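Zabala box set review: two seasons of fog, feuds and very good coats
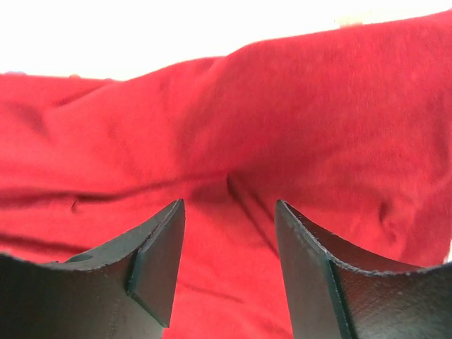 Bright red fabric, close up.

I came to Zabala the way I come to most shows, years behind everybody else and with a big pot of tea. It's a small-town mystery set in the harbour town of Rellemia, where the ferry has stopped running and every family on the hill seems to be feuding over the old Kamus cannery. The new set from Mominik collects all 2 seasons, plus a booklet and 40 minutes of deleted scenes (mostly people arguing in kitchens, which I loved!).

The first season is the stronger one by a fair stretch. It takes its time, the colours are gorgeous, and the dialogue has that lovely neighbourly sharpness you get when people have known each other too long. Season two gets itself in a tangle with a second will and a long-lost twin, though the finale had me up well past bedtime with the cat on my feet.

As for the set itself, the case is sturdy and the picture is crisp, but the menus are slow and you can't skip the recaps. The booklet runs to 168 pages and is worth a proper read, especially the chapter on costumes. I'd have liked a commentary on the pilot. My neighbour has already asked to borrow it, and she can have it once I've been through season one again.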